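Rewatching Mekdale with the sound mix in mind

19 July 2018

I finished Mekdale for the second time last night, and most of what follows concerns the dialogue track.

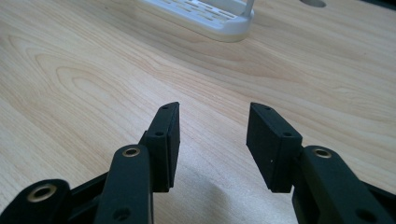

Which version I watched

There are two versions of Mekdale in circulation. The first is the broadcast cut, 8 episodes, which is what most people saw. The second is the Civudier release, which has the same picture edit and a new mix. Civudier lists it as "restored," but the picture looks the same to me, down to the dirt on the optical titles. Only the sound was touched.

I own the broadcast cut on disc and rented the Civudier one. I watched each episode of the Civudier version straight through, then went back to the disc for any passage that sounded different. Levels were matched by ear on the theme tune, so treat anything I say about loudness as a listener's opinion.

Keyvan Fallahi's voice

Keyvan Fallahi plays the surveyor, and he is on screen for most of the running time. He speaks low and drops the ends of his sentences. In the broadcast mix those endings are often gone. The line at the quarry gate in episode 2, where he tells his brother-in-law what the second map shows, is close to inaudible on the disc. I had always taken it for a deliberate choice, the viewer being kept out of the secret until the finale.

On the Civudier version the line is clear. He says the name of the farm. Anyone who hears it knows where the story is going six episodes early, and the finale plays as confirmation of something the audience has been holding for hours. I think this is the better show. The long middle stretch, which people complained was slow, has a reason to be slow once you know what he knows.

The catch is that raising a quiet voice also raises whatever was recorded with it. Fallahi's scenes in the kitchen now come with a refrigerator hum that stops dead at each cut to another actor. On speakers I could ignore it. On headphones I could not.

For comparison I put on Areo, the feature he made right after. It was mixed for theaters and his voice sits well forward from the first scene. The delivery is the same - same pitch, same swallowed endings - and every word gets through. So the actor was never the problem, whatever the reviews said at the time. I wrote one of those reviews. It is still on this blog, under February, and I have left it as it was.

The score

Pirmin Ammann's music was the part I expected to gain the most, and it gained the least. The cues are short and mostly for solo viola and prepared piano. They were already well placed on the disc. The new mix spreads the piano wider, and in the opening titles this makes the left hand feel detached from the right. By episode 4 I had stopped noticing.

One cue has been moved. On the disc, the viola figure under the river search starts when the dogs come into view. On the Civudier version it starts 14 seconds earlier, over the empty bank. I timed this twice. I have no idea if it was an error or a correction. It does change who the scene belongs to: on the disc we are with the search party, and in the new mix we are waiting for them.

Episode 8

The finale runs longer than the rest and has almost no dialogue in its last third. The broadcast mix filled this with wind. Most of the wind is gone now and you can hear footsteps, the tripod legs being set, and Fallahi's breathing. I liked it. I can also see why somebody put the wind in, as the footsteps do not always land when his feet do.

The final line is the same in both versions, at the same level.

Subtitles

Still bad. The Civudier subtitles were clearly made from the old mix, and the quarry gate line is given as "(mumbles)" while he is saying it in plain English. There is also a run in episode 5 where the text is one line behind the speaker for a whole conversation, so that each character appears to answer before being asked. The disc subtitles are in sync but leave out all the radio chatter.

Which to watch

For a first viewing, Civudier, on speakers, subtitles off. For a second, the disc, if you can find one at a sane price. I would not pay for both unless you care about the river cue.

I still have the Areo commentary track to get through. Fallahi is on it with the editor, and he is easy to hear there too.

165 shares
2 comments

Recent posts
Areo: notes on a first viewing
Why the Mekdale titles use two typefaces
Pirmin Ammann before television
Disc menus that play the ending
Keyvan Fallahi mumbles through Mekdale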